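**Wanted: part-time assistant, Velent Toy Library**

We lend toys to families the way a normal library lends books, except that our stock comes back sticky. There are 600 members on paper and 472 sets on the shelves. Make that 471; somebody's little brother posted the marble run down a drain.

The job is 8 hours a week, term time and most of July. You would check sets in and out, wash what can be washed, chase late returns (politely, then less politely) and run the Saturday-style free play session, which for historical reasons is never held on a Saturday.

You don't need a qualification in anything. You do need to be able to lift a box of train track, keep your temper when a jigsaw comes back one piece short, and talk to a three-year-old without putting on a voice. Some experience of spreadsheets would help. Ours was built by Joni Pesonen before he moved to Tikkanen, and he took the explanation with him.

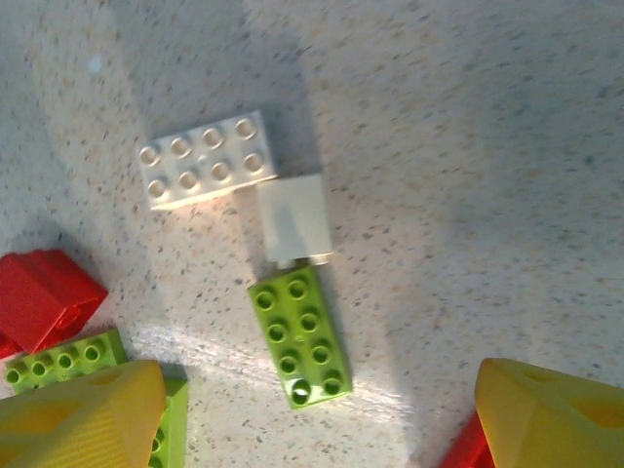
Pay is a little over the minimum and includes tea. The radiator in the back room has two settings, off and Finland, so dress in layers.

To apply, write a page to Wian Du Plessis at the front desk telling us which toy you were worst at sharing. Please leave out the CV unless it's funny.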